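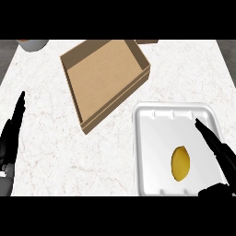

Kitchen > Workshop Tips > Grippers and Arms

December
By the Virdale bench desk

Search tips, tools, parts... Go

Most gripper comparisons are worthless before the first pick, and the reason is the object people choose. A foam block will flatter anything. Use something smooth and slightly pointed, and put it somewhere with a lip. A yellow oval like a lemon in a white foam tray is a good start in simulation, with the fingers coming in over the raised edge at a slant. Leave an open cardboard box on the counter as the place to put it down, and leave some bare marble between the two so the arm has to carry the thing.

I ran the long narrow fingers from Dretitness against the wider pair from Fakari. The Fakari page promises "effortless produce handling." I got 221 clean picks out of 589 tries with them, all in the simulator, where friction is whatever you typed in. Dretitness did better, but I had also spent longer tuning it, so take that for what it's worth.

A few things I'd do before believing anyone's numbers, mine included:

Turn the lemon. Lengthwise and crosswise are two different tests, and vendors like to show you one.

Move the tray 6 inches toward the arm and run it again. If the score falls apart, you were testing a memorized path.

Write down the friction setting next to the score. Change it a little and see which gripper suffers more.

Count a squeezed-out lemon as a miss even if it lands in the box. The Ekpo controller logged 43 of those as successes until I changed the check.

Park the second arm in the same place every run. Two arms on one counter get in each other's way sooner than you'd think.

Don't trust a simulated foam tray. Mine never slid or tipped, and a real one weighs next to nothing. I would not buy either set of fingers on these results. Ask for a loaner and try it on a real counter with a real tray, and bring your own lemons.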